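**Two-tier tabletop shelf**

A two-tier tabletop shelf (also *counter riser* or *desk riser*) is a small freestanding rack with an upper and a lower board joined by legs. It is placed on an existing surface such as a desk, table or kitchen counter and needs no wall fixings. Common uses are the storage of jars, spices, stationery and small tools.

## Construction

The boards are carried at the corners or along the short sides. Legs are usually steel rod, flat bar or thin tube, finished with powder coat. The lower board is held clear of the table by the ends of the legs - this allows wiping beneath it and keeps spilled liquid from reaching the board. Flat-packed models are assembled with machine screws and a hex key. Welded models are stiffer but take more space in shipping.

The distance between the two boards is called the clear height. It sets the tallest container that can stand on the lower tier. Some models have a back rail or wire sides; open models can be loaded from any direction.

## Loading

Heavy items are kept on the lower tier, which lowers the center of gravity. A shelf with thin legs puts its full load on small contact areas, and softwood tabletops may dent under it. Rubber or felt caps spread the load and reduce sliding.

## Placement

Depth in front of the shelf is often overlooked. Weidemann's layout guide for Steinbach, a maker of kitchen racks, calls this strip the apron and treats it as part of the shelf.

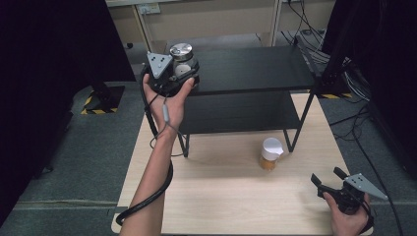 The apron holds items in current use, such as a container that has been taken down or is waiting to be put away. Glass jars of honey, syrup and preserves are typical. A small clear jar with a white lid and amber-colored contents, standing in front of a black shelf on thin black legs, occupies the apron in this sense. Rothe recommends placing such jars one at a time and keeping cables off the near edge of the table.

## Naming

Trade names vary. Rulter catalogs list the type as a "double riser", while the Trernitz range uses "step rack" for any model with 2 boards, including those with an upper board of reduced depth.

## See also

- Spice rack
- Monitor stand
- Shelf liner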